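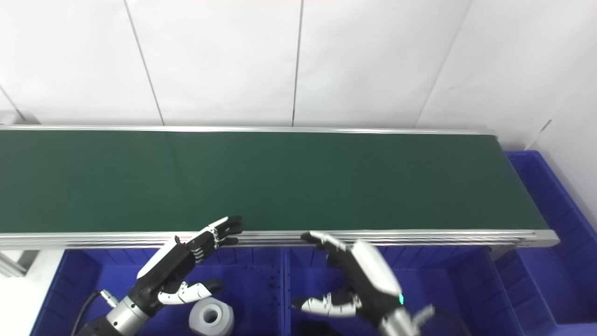

Chapter 4
Teaching Two Hands to Share a Belt

When I started working on sorting, I thought the hard part would be the grasp. I'd read all the grasping papers, I had a shelf of them, and I figured that once a hand could close on an oddly shaped part you were basically home. Then Nana Owusu showed me the logs from our first week at Stustivthorpe and I had to go back and rewrite half my lecture notes (the old version of this chapter is gone, thank goodness).

What the logs showed was that most of our failed trials had a perfectly good grasp in them. The trouble came earlier, while both hands were waiting at the rail and the policy had to decide which one should go. We call that stretch the ready phase, and it gets its own chapter because I think it deserves one!
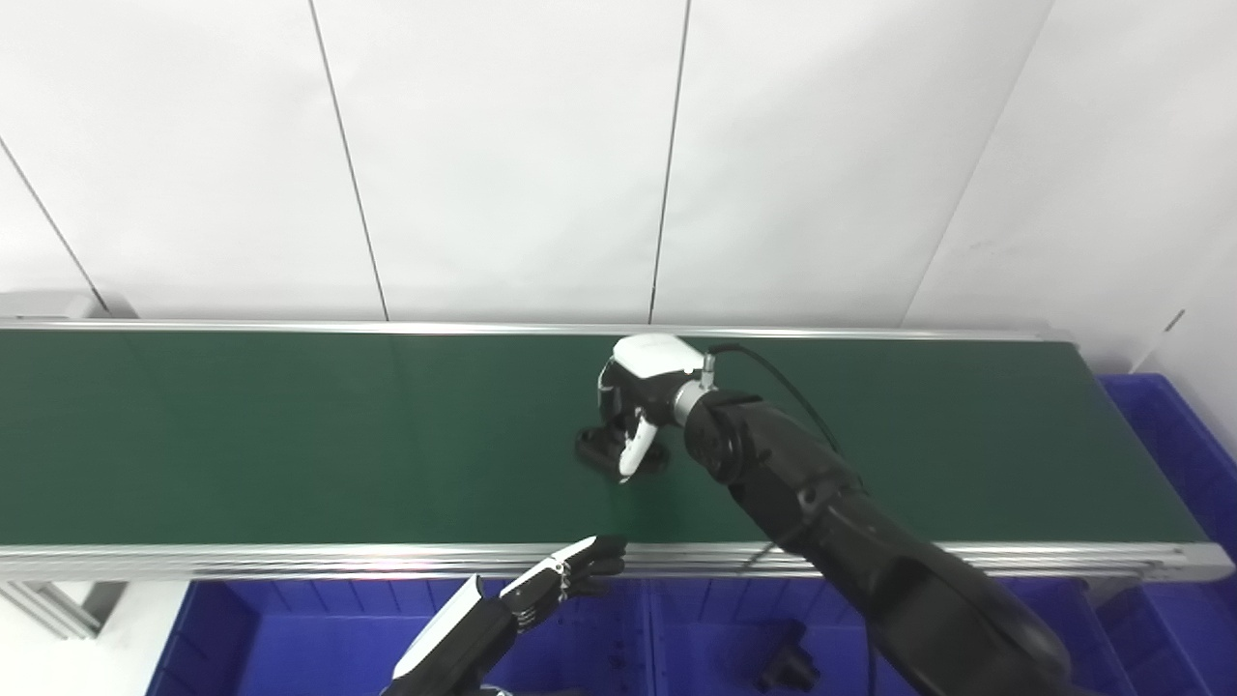 Figure 4.1 One hand closed on a black part on the belt, the other open in front of the rail.

Look at the free hand in Figure 4.1. Early on we trained with a single action label per trial, so whatever the second hand did was treated as noise, and the policy learned to let it wander. Zhiqiang Bai suggested labeling each arm separately, with "hold ready" as a real action that could be right or wrong. We collected 1,233 demonstrations that way and kept 175 of them aside for testing. Section 4.2 goes through the labels, and yes, there's some bookkeeping, but it's friendly bookkeeping.

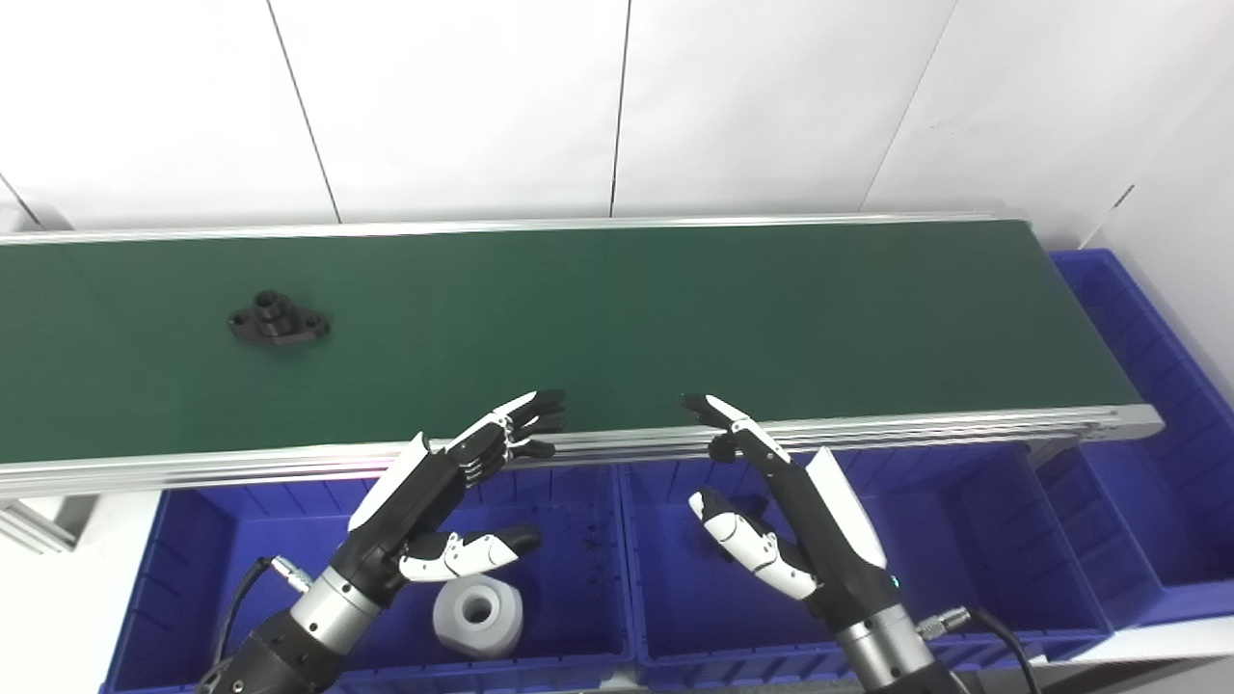 Figure 4.2 Both hands at the near rail, with a flange-like part on the left portion of the belt.

Now try Figure 4.2 before you read on. Which hand would you send? My students nearly always say the left, and then they argue over when it should leave. Go too soon and a moving part may not be where you predicted; hang back and you eat up the time the other arm needs. Our controller, Duline, revisits that choice 60 times a second, and in Section 4.3 we'll build a small version of it from scratch.

You'll need the coordinate transforms from Chapter 2. If those are rusty, do Exercise 2.19 again first. Thaís Nogueira checked every derivation in this chapter in March 2025 and caught a sign error I'd been teaching for years, so if you own the older handout, please toss it.

4.1 What counts as ready?

Let's start with one arm and a belt that isn't moving.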